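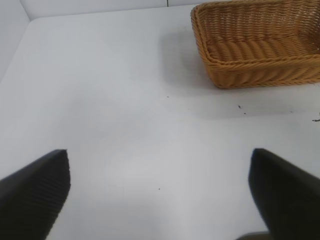

Wrist camera view with the gripper fingers open and the basket at upper right.

Comparing two finger sets on one gripper

This page covers the comparison we run at Lorance before choosing fingers for a pick-and-place job. The gripper is a Drikik parallel model and the controller is an Esemgate. You need 2 finger sets, a woven basket and a white table.

1. Set the camera first
Open the fingers all the way and check the live view. Both tips should show, one in each lower corner, with clear table between them. If one tip sits much higher than the other, loosen the camera bracket and turn it slightly. Lock the exposure at 800 – auto exposure drifts on a white surface.

2. Mark the table
Use a fine black pen. Put down small dots for the pick points, and draw a dashed line along the edge of the basket so it can go back to the same place after a bump. Keep the dots tiny. Large ones confuse the object detector.
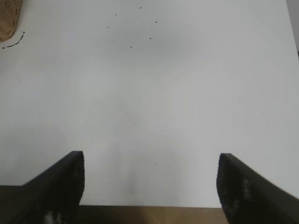
3. Run the first set
Load the Perić pick script and set the closing speed to 444 in the controller menu. Run every pick point in the same order, dropping each part in the basket. Write down slips and missed drops separately, because they usually have different causes.

4. Swap fingers and repeat
Power down the gripper before you remove the screws. After the swap, home the gripper again and redo the camera check from step 1. New tips are rarely the same length as the old ones, so reset the table height too. Leave speed and force alone.

5. Check for wear
Our first set went 1,550 cycles before we changed the pads. Look at the inner faces under a lamp and wipe them with a dry cloth – solvent can soften some rubbers. Save the log under the finger set's part number.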